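Brevura 2,000 Home Standby Battery

Spare power for the hours when the grid has other plans

Sold by Pitar. Page last revised 2022-10-09.

The Brevura 2,000 is a battery in a box. You plug it into the wall, it fills itself up, and then it sits in the cupboard under the stairs doing very little until a tree comes down on the line at the end of your road. At that point it becomes the most popular thing in the house.

It holds 2,000 watt-hours. We put that in the name because the one before it was called the Brevura Horizon, and people kept ringing to ask whether it was a tent.

What it will run

A fridge-freezer, the broadband router, a few lamps and the phones of everyone who lives with you, all evening and well into the next morning, depending on how old the fridge is and how often somebody opens it to check that it's still cold. It will run the pump and controls on most gas boilers, provided an electrician has fitted a proper changeover socket first. Please don't try this with a plug, a length of flex and some confidence.

What it won't run

Electric showers, immersion heaters, ovens, or the fan heater you bought in the last cold snap and have been meaning to throw out. The kettle is a grey area. Ours has a steady output limit of 1,500 watts, and most kettles want twice that. A slow travel kettle will work and will teach you patience. A camping stove, used outdoors, is quicker.

If you ask for too much, the unit switches its sockets off and beeps. Unplug the guilty item, hold the green button for a moment, and the lights come back.
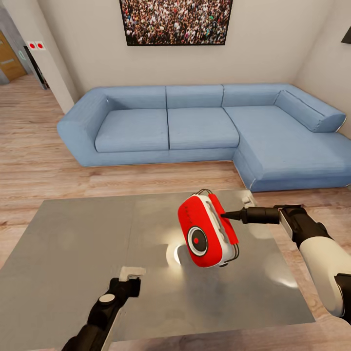
Noise was the thing we got wrong on the first version, and we had letters. The fan in the 2,000 stays off below 200 watts, so with the router and a couple of lamps going you'll hear nothing from it. Above that it makes a soft whirr, and when it's working flat out it sounds like a laptop with a grievance.

The changeover

When the mains drops, the Brevura takes over in a fraction of a second. Lamps flicker. Routers usually carry on as if nothing had happened, though we have met one or two that sulk and restart. Don't use it for medical equipment. Speak to your network operator about their priority register and to whoever supplied the equipment about a proper backup.

Through the winter

Keep it indoors, somewhere dry and above freezing. It will still give power in a chilly garage, but it won't take a charge below zero, and a long storm is a poor time to learn this. Leave it plugged in from autumn onwards. If you unplug it for the summer, top it up in June and again before the clocks go back.

Two ways to charge

From the wall: almost 190 minutes from flat.
From the Senanov folding panel (sold separately): a full bright day, which in January may take a week to collect.

In the box

Brevura 2,000 unit
Mains charging lead
Car charging lead
Printed instructions, on paper, for reading by torchlight

The torch is not included. The Onu wind-up lantern is on the accessories page and goes in the same parcel at no extra postage.

Delivery and returns

The unit is heavy and travels on a two-person van, to the ground floor only. Batteries of this size can't go by air, so island orders take longer. Send it back unused within 30 days for a refund. We do check, and the unit keeps its own record of every power cut it has sat through.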